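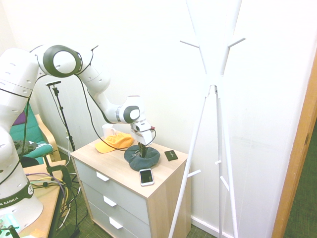
Open day at Wirodby
Reading time: 2 min

We got to Wirodby at 10 and went straight to the room set up as a hallway. Etard and Gritel share it, and on the open day visitors could walk in and look at how hats, bags and coats get put away in a small home.

The chest of drawers is the main piece. It has three white drawers with small handles and a top in a pale oak pattern, and the tall white coat rack stands to the right of it. A teal hat and a yellow-orange cap were lying on top, along with a phone and a white mug. I liked the size of it. Ours at home is deeper and takes up half the hall.
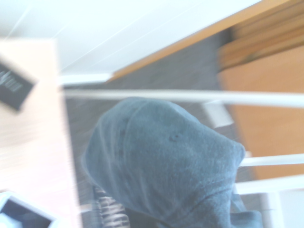 The talk lasted 20 minutes and was mostly on where soft things should go. The advice was to keep hats you wear every day on top and put the rest in the drawers by season. Someone asked about damp gloves and got a short answer: hang them first.

After that we moved over to the long table, where caps were laid out too. Coffee was in the Amaral building across the yard. Parking is free but fills up early. The next open day is in July.

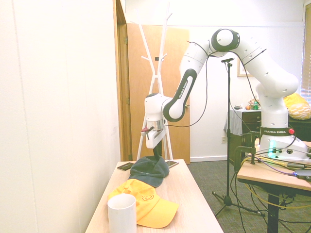
Green and yellow caps on the long table, with the coat rack behind.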